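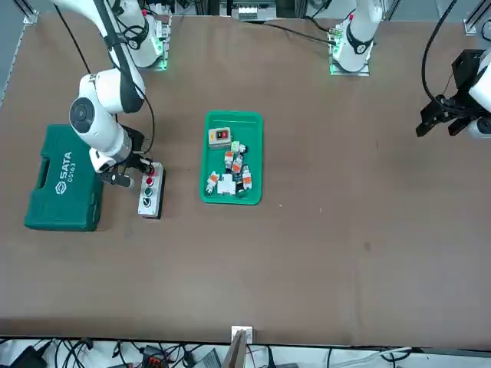 Can a machine with two arms take over small assembly and sorting jobs at the bench yet?

For a few short jobs that repeat in the same manner, it can, if a person prepares the table and stays near. For household chores and for mixed work on the shop floor, it is still slower than a person and needs more help than most buyers expect. Please read this section before you decide which jobs to give to the machine.

4. Choosing and preparing the first job

4.1 What to expect

The Allerow bench guide is written for small workshops which already have a two-arm machine installed and want to put it to use. We suppose that Section 3 (fixing to the table, power, emergency stop) is completed.

Many customers ask us first for the difficult things: folding towels, emptying a dishwasher, wiring a cabinet. We understand the wish. At our workshop in Idton we have tried all of these. Towels went badly, and the dishwasher went well only when the plates were placed by us in a fixed order. Wiring is still done by hand in Idton and also in Odham.

Electrical parts are a fair test. A push-button box has flat sides and can be gripped without much trouble. Small switch parts lying at different angles in a tray are harder, as the fingers must come in between them and not disturb the neighbours. Loose cable is the hardest of the three.

4.2 Preparing the table

1. Press the emergency stop and check that both arms are at rest before you put your hands on the table.

2. Remove everything which does not belong to the job. Tool cases may stay on the table if they are flat and closed, but their position must then be the same in every run.

3. Put small parts in one shallow tray with a raised edge. Choose a tray of a colour different from the table top.

4. Place larger items, such as a control box, directly on the table and beside the tray. Leave a free space of 100 mm on each side for the fingers to open.

5. Check that the cable of each arm can follow the full movement without pulling. Move the arm by hand to its furthest point and look at the cable there.

6. Release the emergency stop and wait for the status light before you continue.

Note: Daylight from a window changes during the day. A job which was taught in the morning can fail in the afternoon. If possible, close the blind and use the same lamps always.

Caution: Do not use a control box that is connected to live current for practice. A finger of the gripper can press a button with more force than you think.

4.3 Teaching the job

1. Begin with one arm only. Send the other arm to its waiting position.

2. Choose one item and one movement, for example: take the box and put it down on the free side of the table.

3. Show the movement five times, slowly. Change the place of the item a little each time.

4. Start the machine at low speed and keep one hand at the emergency stop.

5. Let it do 100 runs. Write down each run in which you had to help, even if the help was very small.

6. If you had to help more than 7 times, go back to step 3 and show the movement again.

7. Add the second arm only after the first arm passes.

Note: Turning a part the right way up counts as help. So does pushing the tray back with your elbow. Javiera Lagos, who keeps the run book in Idton, found that operators forget these, and the results then look better than they are.

Caution: Never reach between the arms during a run, also not to save a falling part. Let it fall.

4.4 When to leave the job to a person

Leave it to a person if the parts come mixed in a pile and change every day, if a screw must be felt and not only seen, or if a mistake would be found only by the customer.

In our longest trial, for the Herrera order, one bench made 629 runs of a single pick-and-place job. The machine was useful to us during the lunch break and in the evening. In the normal hours our operator was quicker, and she could also answer the telephone.

For the home, our advice is to wait. A kitchen is not the same on two days, and there is no person there who is paid to put the tray back.

4.5 After the work

1. Send both arms to the waiting position and switch off at the main switch.
2. Wipe the fingers with a dry cloth. Do not use oil.
3. Sort the parts back into their boxes.
4. Write the number of runs in the run book and sign.

Error messages which can appear during teaching are listed in Section 5. This section was last changed on Mar 22, 2022.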